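Carried over from the last page: the second batch of spines is under boards on the bottom shelf, spine up, labels facing the wall. Leave them until the afternoon. The PVA tub with the cracked lid has been decanted and the old tub thrown out, so if you are looking for it, it's the squat jar next to the bone folders.

Stock paper for the dummies came from the offcut pile and is all one weight now. Last time we mixed two weights without noticing and half the pull results were useless. I have cut and knocked up 600 leaves, grain running head to tail, and put them in the drawer under the nipping press. Please don't use them for waste sheets.
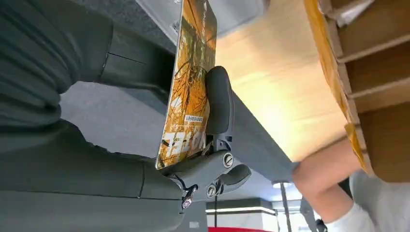 **Katsaros Yard, April**

Adhesive trial for paperback spines, third go. Started just after nine.

What we want to know is the same as before. Perfect-bound paperbacks come back to us with leaves dropping out, nearly always from the middle or the first few pages, and we reglue them with whatever is open on the bench. Some come back again within the year. I would like to settle on one adhesive and one way of preparing the spine, and write it on the card by the guillotine so we all do the same thing.

Adhesives in the trial:

- our ordinary PVA, straight from the jar
- the same PVA let down with a little methyl cellulose, mixed by eye until it drops off the brush slowly
- Vemano, the flexible one in the pouch
- wheat paste, as a control, which I don't expect to do well on this paper

Spine preparation:

- plain trimmed edge
- roughed with coarse paper on a block
- notched across with the fine saw, then brushed clean
- double fanned, no notches

I didn't make up every combination. The paste was only done on plain and notched, and there are more of the PVA and cellulose mix than of anything else, as that is the one I think we'll end up using. Total is 17 dummies including the spares. Each one has its code in pencil on the last leaf, tail edge: adhesive letter first, then the preparation letter. The codes are on the inside cover of this notebook.

**Mixing**

The cellulose was made up the evening before and left covered. It had a few lumps at the bottom and I pushed it through the tea strainer. Smell fine. Stirred into the PVA in the small steel bowl with the flat spatula. The first lot was too thin and ran down between the leaves when I fanned them, so I added PVA until it stopped doing that. I should have weighed it. I didn't, and that means the ratio here is not repeatable. Next time weigh both parts and write them down before mixing.

The pouch of Vemano came with the Fleltent order along with the mull. The instructions say to apply one thin coat, wait, then a second. The nozzle is too fine for a spine and I ended up squeezing some onto a tile and brushing it from there. It skins over on the tile faster than the PVA does. Only put out what you need for one book.

**Clamping**

All done in the fanning jig except the plain ones, which went in the lying press. The jig still closes out of square at the left. I packed that end with a strip of greyboard. It needs a proper fix, either a new dowel or a washer behind the wing nut. The packing piece is taped to the jig with a note on it.

Fanning: push over one way, brush, push over the other way, brush, let it come upright, brush the spine. I tried to keep the push small. If it goes over too far the glue creeps in and you get leaves that won't open properly near the gutter. One of the Vemano dummies has this and I have marked it so it isn't counted as a fair result for opening. It can still be pulled.

Left each one 10 minutes in the jig before moving it to the shelf. That is shorter than I would like, but there is only one jig and I wanted them all made in the same morning. They were firm enough to carry. For real repairs leave them longer.

**Linings**

Half of the PVA and cellulose set have mull on the spine, the others nothing. We were going to try Tretex as a lining too, the non-woven one, but what we have is the heavier grade and it stood off the spine when I dry-fitted it. I have cut a strip and put it on one spare only. It may relax with damp. The lighter grade would be a fairer test and I'll add it to the next order.

Cut the mull so it stops short of head and tail. On the last batch it ran right to the ends and frayed out under the cover, and it looked untidy on something that was otherwise a decent repair.

**Pull test**

Same rig as before. Book open flat in the cradle, one leaf in the bulldog clip, the bucket hung below, sand poured in slowly from the jug. When the leaf goes, weigh the bucket with everything in it. Check that the clip has gone on straight, or the leaf tears at the corner and you learn nothing about the glue.

Notes as I went:

Plain edge, PVA: poor. The leaf came out clean with a line of glue left standing in the spine. That is exactly what we see in the books that come back.

Plain edge, paste: worse, as expected. It cracked when the book was opened for the cradle and I never got as far as the sand.

Roughed, PVA: better and fairly even from one leaf to the next. Some fibres came away with the leaf, so it had keyed in.

Notched, PVA and cellulose: good. The paper tore before the glue gave on most of them. Best single leaf was 661 grams, bucket included. I don't put much weight on one leaf but I was pleased to see it.

Notched, paste: held longer than plain paste. Still too brittle.

Double fanned, PVA and cellulose: about the same as notched, and it opens much more easily. The leaves turn right over and lie down.

Double fanned, Vemano: strong, and stretchy. The leaf comes away gradually and you can see the glue pulling out in a string before it goes. Hard to say when it has failed. I took it as failed when the leaf had moved at the head, which may be unfair to the others where it was a clean break. 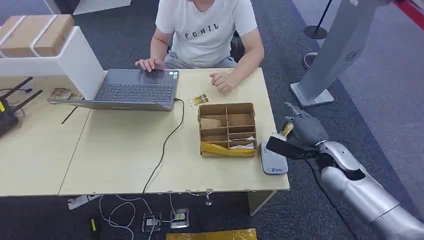
With a stretchy adhesive the leaf may be loose to look at and still be attached, and a reader would probably call that broken. Others would carry on reading. I think for our purposes a leaf that stands proud of the fore-edge is a failure, even if you can't pull it out, as it will get bent and then torn. I have gone back through the Vemano results on that basis and crossed out two.

**Opening test**

Opened each dummy at the middle, let go, and wrote down whether it stayed open on its own. Double fanned ones did, with either adhesive. Notched ones closed again slowly. Roughed ones closed at once. The mull makes a small difference and less than I thought it would. The spare with the Tretex strip would not open flat at all and it started to lift at the tail, so the heavy grade is no good for this.

Then bent each one right back on itself a few times, which is rough treatment but no worse than they get. PVA alone showed a white crease down the spine. The mix did not. Nothing on the Vemano.

**Cleaning up**

The saw needs a wipe with meths after notching anything that still has hot-melt on it. I used it on an old spine at the end to see how it went and the teeth clogged straight away. It would be better to get the old glue off first. A warm spatula takes most of it, then trim the last of it at the guillotine if there is enough margin. If there isn't enough margin, pick it off by hand and rough what is left.

Brushes: the Vemano does not wash out with water once it has skinned. I lost the small hog brush. Use the cheap ones from the tin for it and throw them away.

**Where this leaves us**

For ordinary paperbacks with a reasonable gutter I would say double fan with the PVA and cellulose mix, mull lining, leave overnight. For thick ones, or glossy paper, notch as well, shallow. I haven't tested glossy paper and am going by what happened with the art book in the winter, so treat that part as a guess.

Vemano is worth keeping for tipping in single leaves where the rest of the book is sound. It costs more and doesn't keep once opened, and I wouldn't use it for whole spines.

Paste: no, for this job. Carry on using it for the cloth cases.

**To do**

- weigh out the mix properly and make a fresh batch from the weights
- repeat the notched and double fanned sets on coated paper
- mend the jig, left side
- order the lighter Tretex and more mull
- find out if the old hot-melt on the children's paperbacks softens at the low setting on the iron
- hold back one good dummy of each kind, put it on the windowsill and pull it at the end of the summer

The last one is the test that matters most to me. All of these were pulled the same day they were made or very soon after, and what we get complaints about is what happens later on. The windowsill set is on the left, under the piece of glass. If you need the sill for drying, move the whole tray and don't stack anything on it.

Guillotine blade is due for sharpening. It was dragging on the last few trims and left a slight burr along the spine edge of the plain set, which may have helped them a little. Will ring on Saturday about collection.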